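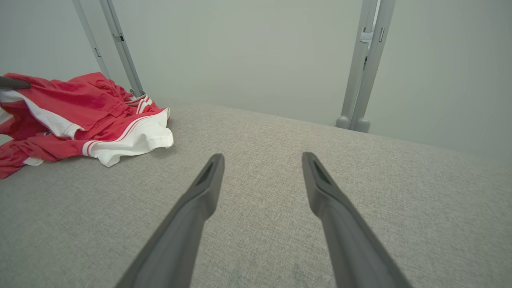
What should you look at first when you visit a robot demonstration?
Look at the task before you look at the machine, and work out what would count as the job being done.

Textbook > Part Two > Chapter 5: A Day at the Open House
Previous Contents Glossary Next

I learned that the hard way one Saturday in January, when Shiela Gatchalian talked me into driving out to the Mockus open house. I'd taught from diagrams for years and figured I knew what I was going to see. Two fingers, one garment, pick it up, done! I had my notebook open to a page headed "Results" before I'd taken my coat off.

Then I stood there and wrote almost nothing under it. A shirt on a hanger is one shape. Drop it in a heap and it can be any of 1,000 shapes (more, really, but I'm keeping to round numbers until Chapter 13), and the gripper has to pick one fold out of all of them and commit. I kept leaning in every time the fingers closed. So did the kid next to me, who had much better questions than I did.

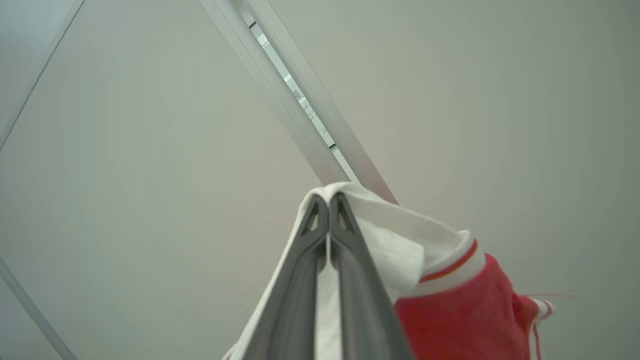 Liên Cù, who was running the demonstration, let me pester her through most of her lunch break. I asked why she didn't just grab the middle of the pile, and she handed me a dish towel and told me to try it with my thumb and one finger, eyes shut. Go ahead and do that now if you've got a towel handy. You'll feel the cloth slide and bunch, and you'll have no idea whether you're holding one layer or 3.

That little exercise is where this chapter starts. We'll stay with grasping for the first two sections, move on to what changes once the cloth is off the surface, and then spend a while on how to take notes at a demonstration, with pages from my own notebook, blots and all. Keep the towel. You'll want it again for the problems at the end of Section 5.2, and a sock won't do.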